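To: arm-teaching list
From: Iason Kyriakidis
Date: 13 December 2020
Subject: Re: [arm-teaching] Recording pace on two-arm tabletop tasks

Periklis Tsolakis wrote:

> We are about to start our own sessions at Stutstead and I would like
> to know how you run yours before we copy the wrong habits. Three
> questions. Do you let the operator look at the table directly, or
> only through the cameras? Do you keep a demonstration when the
> operator fumbles and then recovers? And do you move the objects
> between demonstrations or only at the end of a block? Our first
> try was back in March with one arm and a box of blocks, and the
> policy we got out of it could do the one layout and nothing else.
> I suspect we were too tidy.

Periklis,

I'll take them in order.

On looking at the table: we tried both. When operators could see the table directly they worked faster, but they did things the cameras could not explain. A hand would go straight to an edge that was hidden behind the other arm in every view, and the policy had no way to learn why. Now the operator gets the head view and the two wrist views and nothing else. The first day on this is slow and people complain. By the second block they start lifting an arm out of the way to see what is behind it, and that is a motion we want in the data.

For the current task we have everyday items on a two-panel table and a green basket beside it or on it, depending on the layout. The operator drives both arms at once from the Pestik handles. We ask for one item at a time, with the idle arm parked where it does not block the head view. Parking sounds like a small matter, but it was the largest single source of rejected takes in the first week.

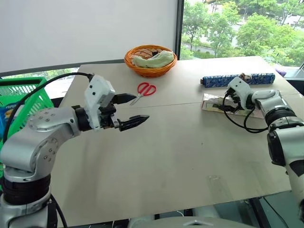
The items were picked to be awkward in different ways. Scissors are thin and hard and lie flat, so the fingertips have to come down close to the tabletop without pressing on it. A folded umbrella is long, and if you take it near one end the other end swings. Flat boxes are the worst for us, because the fingers open only so far and you have to go for an edge. I would start you on the umbrella. It forgives a bad approach and teaches the operator to think about where the middle is.

Watch your cables, too. Ours hang in loops from the grippers, and a low pass over the table can drag one across the items. We now have operators raise the wrist before any sideways move. Terurham clip theirs tight along the forearm, but they lose some wrist rotation that way and I did not want to give it up.

On fumbles: keep them, within limits. If the item slips and the operator picks it up again without help, the take stays. If someone has to reach in and put the item back, it goes. We had 146 takes after the last full block and dropped 42 of them. Most of those were bad parking, as I said, and only a few were real drops. I used to throw out every take with a second grasp in it, and the result was a policy that froze whenever its first grasp missed.

Cloth needs its own rule. There is no clean single grasp for it, and operators will keep fussing to get a better hold if you let them. I tell them to take the first hold that lifts, go high, and wait until most of the swing is gone before lowering. The free hand should stay open and low. Its wrist camera then gives you a side view of the other arm that the head camera cannot. 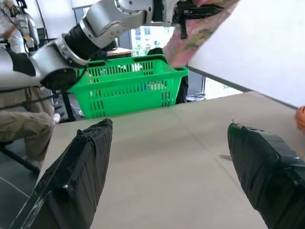

Right wrist view, with the left gripper holding the patterned cloth.

About the black tape on the fingers: it wrinkles and it does wear. Change it between blocks, never in the middle of one, and change both hands together. The grip feels different with fresh tape and the operators adjust without noticing.

On moving objects: move them after every take. I know it is tedious. Kourkoulas printed a set of layout cards and had people follow them, and that works, but we found it enough to tell whoever resets the table to change the position of at least two items and the angle of one. Move the basket less often, every few takes. Let some layouts be bad ones, with things near the edge or partly on top of each other. I think you are right that your blocks were too tidy.

One thing you did not ask. Have the operators trade places with the person resetting the table. Someone who has driven the arms sets up more useful layouts, and they also learn to keep their hands clear until the take has been closed – we lost a few good ones to an early hand.

I can send our operator sheet if you want it. It is 2 pages and needs editing, and the part on handle calibration is out of date, so skip that and use the one that came with your handles. If you change the wording on fumbles please send it back to me, as ours still causes arguments.

Iason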